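October 30, 2024
Gloss drift on the white tabletop coating, continued

Recap for Berhanu, who was out: the matte white from the Genon batch cured glossier than the September panels. Same resin, same silica load on paper. Ho-yin thinks the flatting agent settled in the drum. I had suspected the oven, but the chart shows 79 C held flat for the full cycle, so the oven is off the list for now.

Stirred the remaining drum for 900 s and pulled two cups, one top, one bottom. Drew down both on sealed card, same bar, same hand. The bottom cup dried visibly flatter. Meter readings agree in direction, but the spread inside each card is worse than I like. Kwan-ho to recheck the meter against the black tile before anyone quotes numbers.

White top, matte finish:

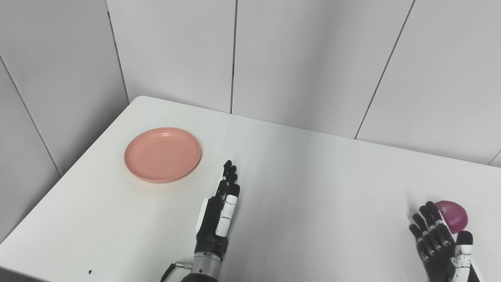
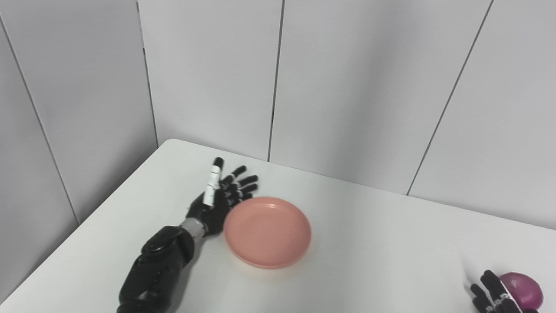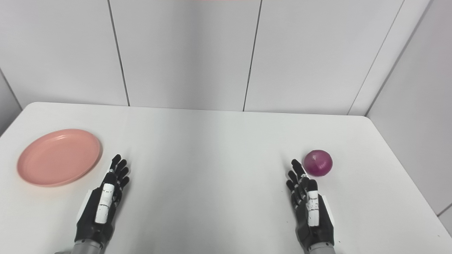

Solvent is the other open item. Cosimo swapped to the slower Jedel thinner when the first lot ran out and did not log it until the next morning. Slower evaporation gives the silica more time to sink in the wet film – that would also raise the gloss, so we have two causes pointing the same way and no clean test of either.

Plan: four panels, both thinners crossed with settled and stirred drum. Film weight 185 g per panel, wet, weighed on the small balance. Flash off flat, not on the rack. The Tsakiris oven is free after lunch, the old one still trips its breaker.

Viscosity cup needs cleaning, there is a skin inside the orifice and I do not trust the last three readings. Crossed them out on the previous page.

Asked Yuk-lan to call Clarkau about the lot number on the silica. The bag label says 545 and the delivery note has no lot on it at all. If they can't trace it, the opened bag goes to primer work only.

Card offcuts are in the left drawer, top and bottom cups marked T and B in pencil.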